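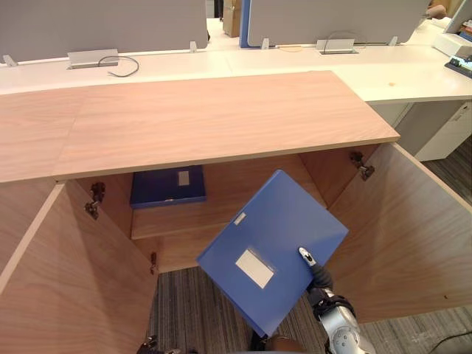

Eating Well With High Blood Pressure
Handout for the second evening: salt, potassium and the everyday plate

Welcome back, everyone, and a special hello to those of you who joined after the first evening. If you missed the talk on what the two numbers on the cuff mean, ask Refilwe Msimang for a copy of those notes, since tonight leans on them a little. Tonight we get to the food (my favorite part, as you will have guessed by now!), and I have written down more than I will manage to say out loud, so please take this home and read it with a cup of something.

Where the salt comes from

Most people who are told to cut back on salt go home and hide the shaker. That is a fine start, and I would never talk anyone out of it, but for most of us the larger share of our sodium is already in the food when we buy it. Bread, cheese, canned soup, lunch meat, pickles, bottled sauces, frozen dinners, the little packet that comes with the noodles. Bread surprises people every time. One slice doesn't taste salty at all, and yet if you have toast in the morning and a sandwich at noon it adds up quietly over the day.

Salt and sodium are two different numbers, and labels can muddle us. Table salt is part sodium and part chloride, and a level teaspoon holds a bit more than 2000 milligrams of sodium. When your doctor gives you a daily limit, ask which of the two is meant and write it on the inside cover of your notebook. Some of you have a lower limit than your neighbor in the next chair, especially if your heart or kidneys are also being looked after, so please go by your own number and leave your neighbor's alone.

Reading the label

Start with the serving size. I know, I say this every time, and I will go on saying it. Suppose a can of soup lists 750 milligrams of sodium per serving, and the can holds 2 servings. If you eat the whole can for lunch, as I certainly would on a cold day, you have had twice the number printed there. Look at the serving size first, then the sodium, and only then at the cheerful words on the front.

Those cheerful words do have meanings, by the way. "Reduced sodium" means less than the regular version of the same product, and if the regular version was very salty, the reduced one may still be salty. "No salt added" means no salt went in during processing, though the food may have some sodium of its own. For a main dish, I like to see something near or under 500 milligrams for the amount I will really eat, and then I build the rest of the plate from things that have no label whatsoever.

Rinsing helps too. Tip your canned beans into a colander and run the tap over them for a good while, shaking as you go, and some of the sodium goes down the drain.

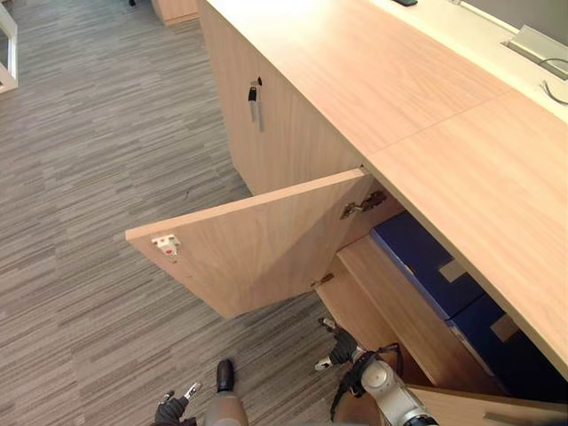 Potassium, the other half of the story

Potassium helps the body let go of sodium, and it helps the walls of the blood vessels relax. You will find it in beans and lentils, potatoes with their skins, sweet potatoes, spinach, tomatoes, bananas, oranges, melon, plain yogurt and many kinds of fish. Charmaine Adams asked last time whether dried apricots count, and yes, they do, though they are sweet and easy to keep nibbling, so put a few in a dish and close the bag.

Now a caution, and please read it twice. If you have kidney disease, or take certain blood pressure medicines or water pills, extra potassium may be unsafe for you. The same goes for salt substitutes, as many of them are made with potassium chloride. Speak to your doctor or pharmacist before you buy one, and take your list of medicines along.

Making food taste of something

Your tongue does adjust, but give it several weeks. Cut the salt in a recipe by a quarter, then a little more the next time you cook it. Lemon juice or vinegar at the end of cooking wakes up a stew wonderfully. So do garlic, toasted cumin, black pepper, fresh herbs, smoked paprika, or onions cooked slowly until they are properly brown. Check spice mixes, as plenty of them list salt first.

Before next time

Keep a food diary for two ordinary days (ordinary, please, no showing off), with the sodium written beside anything that came in a package. Bring one label that surprised you. Khanyisile Pretorius will be with us to talk about eating out and will want to hear which restaurant meals you would miss the most. And keep taking your medicine as prescribed, even if your readings start to look better.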